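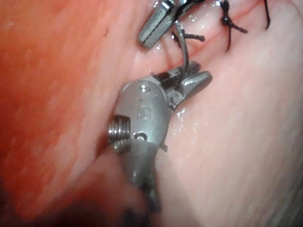

Two knots tied, jaws open for the next one. The letters on the wrist say iS. The blood pressure of the person typing says plenty.

I've now spent 11 evenings with the Dravuvico suturing course, the one Durrani sells to people who already know how to sew and would like to feel clumsy again. You get a workbook, a stack of recorded demonstrations and 7 booked sessions on the console at their training rooms in Girkodcombe. You also get a tote bag. The tote bag is excellent.

The price is $2,000, and I paid it myself, in March, while my partner was looking at caravans.

I'll start with the good. The demonstrations are close in, right on the needlework, and they don't cut away to somebody's thoughtful face whenever a throw goes wrong. You get the serrations on the jaws, the thread curving across between the two instruments, the little trimmed tails of the knots already done. I learnt more from pausing these than from two years of being told to relax my shoulders. Black suture was a kind choice too – it shows up beautifully against tissue, and I'd like it to be compulsory for anyone over forty.

The console time is where the money goes, and mostly it's well spent. My instructor was Akua Fiadzo, who has the patience of a lighthouse. You don't feel the thread through the controls on this setup, so you have to learn what tension looks like, and for the first session I snapped everything I touched. 'You're pulling it like a mower,' she said. I went home and practised on a chicken thigh. We had the thigh for tea.

By session four I could close a straight line on the pad without swearing. By session six I could do it without swearing under my breath either.

Now the grumbles. The booking site is dreadful and seems to believe I live in Arkdale, a four-hour drive from anywhere I have ever lived. The workbook has a whole chapter on the history of the needle holder and a page and a half on what to do when your instruments cross, an imbalance I noticed at the precise moment mine crossed. The scoring software rates you for 'economy of motion' and gave me a better mark for the session where I sat still for ages wondering what to do.

And the parking is metered. For that money I'd expect a bloke to carry me in from the car.

Would I do it again? I've put my name down for the running suture module, so apparently yes. It starts at 7 in the morning and there's no tote bag.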